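Home Company Fixtures Planogram Services Newsroom Contact

Newsroom / Press releases

Hodavix opens shelf layout room for packaged snacks and bottled drinks

February 9, 2023 – Hodavix, a supplier of display shelving and planogram services to independent grocers, has opened a carpeted indoor layout room at its Abbasi site. The room is used to set out small-format shelf bays before the layouts are released to stores. Bookings from retail customers are open now.
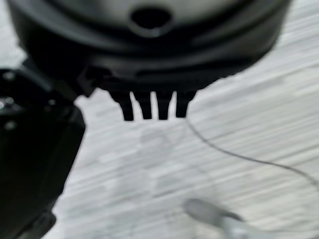
Reading time: 3 minutes

The first program run in the room covers cylindrical snack canisters and green plastic bottles. Both formats are common in convenience stores, and both are awkward on a short shelf. A tall canister has a small footprint for its height and tips easily when the next one is pulled forward. A bottle placed on its side needs a stop at the front or a neighbor to rest against.

Shelving in the room is dark, with a dark back panel and a bright front edge on each shelf. The contrast makes the shelf line easy to find when facings are checked from a standing position. The bottom shelf is low, close to the base plinth, and is reserved in the current layout for multipacks and other heavy goods.

A metal work table stands beside the bay as a staging surface. Goods are set down there before they go to the shelf and again when they come off it. Tall and short cans share the table during a change of layout, and staff sort them by height first and by color second.

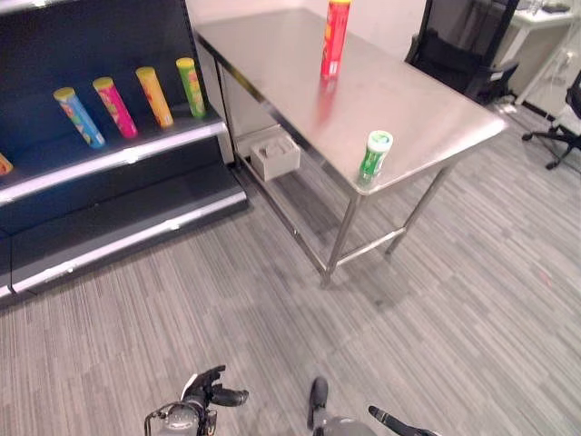
Spacing is the main variable under review. The working layout, named Flutaline, gives each canister its own position on the shelf with a visible gap on either side. A closed row holds more stock, but a shopper has to grip the lid to get a canister out. An open row can be reached from the front with the whole hand, at the cost of capacity and with a greater tendency for canisters to lean.

"A leaning canister is a layout fault even when nothing has fallen," said Joonas Turunen, layout manager at Hodavix. "The label turns away from the aisle and the next item gets put back in the wrong place. We record the lean, reset the row and look at the spacing again."

Color order is treated separately. Flutaline does not group canisters by shade. Adjacent flavors are given clearly different label colors so that a misplaced item can be noticed from a distance. The layout library at Abbasi now holds 184 bay plans, of which 30 have been revised for mixed canister and bottle shelving.
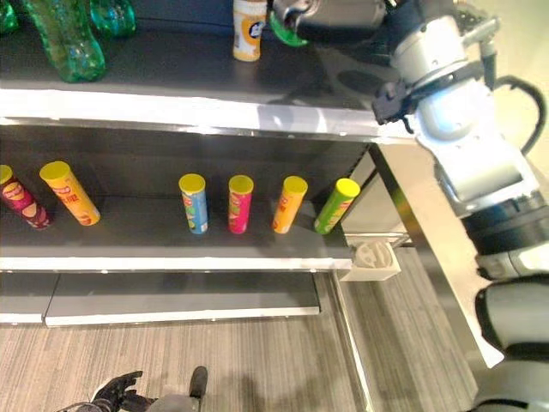

Bottles are assigned to the top shelf in the mixed plan, with canisters on the shelf beneath. Upright and sideways placement are both permitted for bottles, subject to the clear height available in the store. Where the two formats share a shelf, the plan calls for a gap between the last bottle and the first canister.

Customers receive a dimensioned front view, a stocking sequence and a reset sheet for each bay. The reset sheet gives the order in which items are returned to the shelf after cleaning or a price change. It is supplied on one page and can be fixed to the inside of a stockroom door.

Layouts are drawn in Nullia, the company's planning software. Existing Nullia users can load the mixed-format plans without changing their fixture list. Shelf depth and the position of the front edge should be measured on site before a plan is printed – older bays may differ from the catalog dimensions. A second program, covering short cans and jars, is scheduled for August.

Booking requests should state the number of bays, the shelf heights and the range to be stocked. Retailers may send their own packaging samples in advance. Samples are returned on request.

About Hodavix
Hodavix supplies shelving, shelf-edge parts and layout plans to grocery and convenience retailers. Its layout staff are based at the Abbasi site.

Press contact
Hodavix Newsroom, Abbasi site

Related releases
Nullia adds printable reset sheets
Shelf-edge strips now stocked in two lengths
Measuring guide for older convenience bays
Flutaline layout notes for tall canisters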